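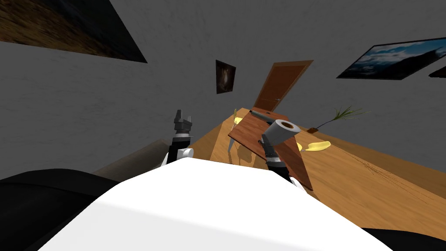
Noémie Marchand would rather have 800 careful examples than 3000 hurried ones, and she told me so before I had my coat off. "The fast ones teach it to be sloppy," she said, "and then you spend the whole winter teaching it not to be."

We were at Birora, upstairs in Fistivthorpe, where she has been gathering simulated kitchen runs for a two-armed robot – a job that means, for the most part, steering the arms through a made-up room again and again until the learning system has something worth copying. I had expected lots of typing. What I found was a person leaning slightly to one side, as you do when you're trying to see past somebody at the movies!

"You only get what the robot gets," she explained, very kindly, when I asked why she didn't just look at the table from above. "If I cheat with a better view, I'll make moves it could never work out for itself."

A good morning gives her 40 runs, and she watches every one back before lunch. She keeps the slow ones, and even some of the clumsy ones, as long as the arm recovers (she is fond of those, I think, more than she lets on). Two people at Cunha do a second check in the afternoon, using a labeling tool called Undex, and they don't always agree with her.

"We argue about pauses," she said. "I stop to think, and they want to trim it out. But where did I stop? What was I looking at? I'd like to keep that in."

They were still going back and forth over it in November, when I called her to check my notes.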